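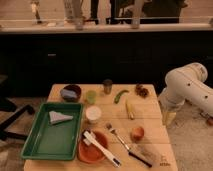
A reader in Tadley wrote in to say that grippers shouldn't be compared on boxes and blocks at all, as any pair of fingers can lift a box, and that this page ought to start with the awkward stuff. Fair enough, I've moved it up.

# Gripper comparison (tabletop)

**Gripper comparison** is the business of giving two or more robot hands the same jobs on the same table and seeing which one copes. I look after this entry on the Bornwood wiki, and I've done a fair bit of it myself, so forgive me if it gets a little personal in places.

## What goes on the table

Kitchen things are the usual choice – they're cheap, and they're all different shapes. A shallow bowl wants a pinch on the rim. A fork lies so flat that the fingertips have to get right down to the wood. Round fruit rolls, a small cup tips over if you so much as brush it, and anything like a folded cloth or sponge just squashes (my favourite test, that one!). A utensil lying across a bowl is nastier still, as you can easily drag the bowl along with it.

## The Cakstead list

The list most of us here follow is called Cakstead. It has 16 objects and asks for 300 tries per gripper, with everything put back in a fresh spot each time. A try counts if the object is lifted and set down where it was meant to go. Drops are written down separately from misses, and I do wish more people kept to that!

## Fingers

My own runs in June were with the MacPherson two-finger hand, first with hard tips and then with soft ones. Hard tips won on the fork and lost badly on fruit. With the soft tips I got through 436 tries, 72 of them drops, mostly the cup. I'd still pick soft for a mixed table, though I know a few people here who'd argue.

## Cameras

A fixed camera beside or above the table makes the runs easier to compare afterwards. It does lose sight of the fingertips whenever the arm leans over, so some of us add a second one at the wrist.

*Last edited 7/15/26. The section on suction cups still needs writing.*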